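June 2024
By Annick Boychuk
Filed under: Club News, Meeting Notes

Basthorpe Seed Swap - minutes of the summer planning meeting

Present: Marlene Bergeron (chair), Annick Boychuk (notes), and most of the regulars from the Gallegos Street plots. Apologies from the Hunero Road growers, who were setting up their own plant sale.

1. Last meeting's notes
Agreed as written, with one fix. The pole bean we called "Zadell Purple" is just "Zadell". The pods are purple but the name isn't, and the family who handed it on would like it kept that way.

2. Spring swap
What a day! We gave out almost 1,000 packets, our best ever, and the tomato table was bare before lunch. Marlene read out a note from a first-time visitor who went home with lettuce, dill and three kinds of squash and has already eaten the lettuce. Peppers were the weak spot again. We had plenty of hot ones and hardly any sweet, so anyone growing a sweet pepper this year is asked to keep it well away from the hot ones and save what they can.

Several packets came in with no year on them. Annick will add a line for the year to the packet template, in bigger type than last time.

3. Germination tests
The older beans did wonderfully. The 2019 Zadell came up at 80 percent on damp paper towels, and we were all delighted with that. The parsnip seed did nothing at all and has gone on the compost. Leeks are still being tested and will be reported next time.

There was a long talk on storage. Glass jars in a cool closet are working well for most people. The tin boxes at Basthorpe Hall have started to rust at the hinges, and Marlene moved that we spend up to $200 on new jars with good lids. Agreed.

4. Fall swap
We will hold it in September at the hall, same room as before. Doors at 10, growers in from 9. Table fee stays at $5, and free for anyone bringing seed they saved themselves. There was real excitement for a squash tasting - roasted, with nothing but salt - and the Hunero Road people will be asked to bring their long-necked one, which was the best thing any of us ate last year.
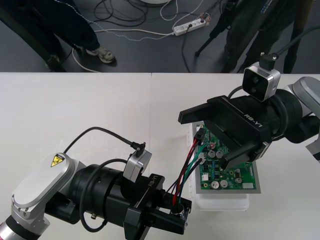

Can we swap seed saved from store-bought squash?
Please leave it at home, as most of it comes from hybrids or crossed plants and the fruit may be nothing like the one you ate.

5. Seed cleaning evening
Annick offered to run one for wet seeds, tomatoes and cucumbers mainly. Bring a jar, a strainer and your ripest fruit. Date to be set once the tomatoes make up their minds.

6. Other business
The Gallegos Street gate is sticking again. Lift it, then push. Somebody left a very nice pair of green-handled snips at the last work morning and Marlene has them.

The kale in plot four has been left to flower on purpose, so please don't pull it! It is the only plant of that strain we have in seed this year and the bees are all over it.

Next meeting after the bean harvest.

Last updated June 20 by AB - jar budget added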